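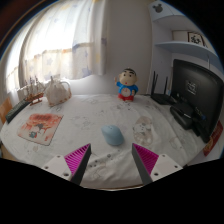 Monday, 4:40 pm

Sourdough starter log, jar 13. Fed it at noon with the Brevness rye, same weight as last time. Rose 67 mm by four o'clock, then sulked. Smells like nail polish, so it wants feeding more often than I want to feed it.

Gonçalo swears by the Tavares flour. Gonçalo also swears by the lid being "slightly on" - no unit given. Trying his way on jar 15 tomorrow.

To do: new rubber bands, relabel jar 12 or 14, whichever it is.

Recent entries
Rye vs. white, week two
The Gosari thermometer lies
Salt, again

Contact: Gonçalo Mendes | Back to top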